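4. Setting up the liner-change station

I wrote this section after putting together the second station in Grostville, when everything I'd got wrong on the first one was still fresh. If you've already bolted down the Fluvine base and run the two arms through their power-on check (section 3), you're in the right place. If you haven't, go back and do that, please!

4.1 What you need at hand

The tape measure, the 2 mm hex key from the lid of the tool case, a roll of plain black can liners, one adhesive hook, and the pendant. I like to have the pendant on a lanyard for this part - you'll be down on your knees a fair bit.

4.2 Placing the can and the spare

1. Put both arms in the PARK pose and press Hold. Wait for the amber light.

2. Stand the can on the floor midway between the two arm bases. Measure it, don't eyeball it. I eyeballed it and spent an afternoon chasing a fault that was really just a can too far to the left.

3. Wipe the wall, let it dry, and stick the hook on behind the can. Press hard for a slow count of 48 and leave it overnight before you hang anything on it.

4. Hang one spare liner from the hook by its top. A small twist is fine, the Juška grasp planner copes with it.

5. Line the can and fold the bag down over the rim all the way around.

Note: Carpet is okay, but a can on carpet slides more easily than one on hard floor. Gintarė Uibo runs hers with the grip force one step lower for that reason, and I've copied her.

4.3 Checking the cables

Each arm has a cable running in a loop near the wrist. Turn the wrist joint slowly by hand from one stop to the other and watch the loop. It should open and close without pulling tight. If it snags on the bracket, let out a bit more slack and try again.

CAUTION: Never do this with the arms live. Hold is not enough for cable work - use the main switch on the Brokow cabinet.

4.4 Teaching the rim pose

1. Power up, choose Teach, then Pair.

2. Jog the left gripper until it is just outside the rim, jaws pointing in. Save it as RIM-L.

3. Do the same on the right and save it as RIM-R. Try to get the two at matching heights, or the bag will come up crooked.

4. Step back and look at the pair from above before you go on.

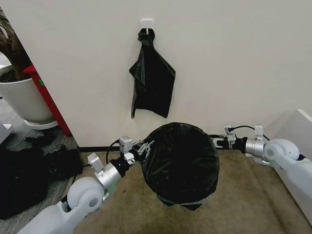 Figure 4-2. Grippers on either side of the lined can, spare liner on the wall hook.

5. Run the approach at 8 percent speed with your thumb on the stop button. Neither gripper should touch the bag on the way in.

If you get error 523, the arms think they're too close to each other. Nine times out of ten the can has moved, so check that first and only then re-teach the poses. Ronja Engebretsen keeps a strip of tape on the floor to mark where hers goes, and I wish I'd done it from the start.

Once the slow run is clean, save the cell file and carry on to section 5, grip force.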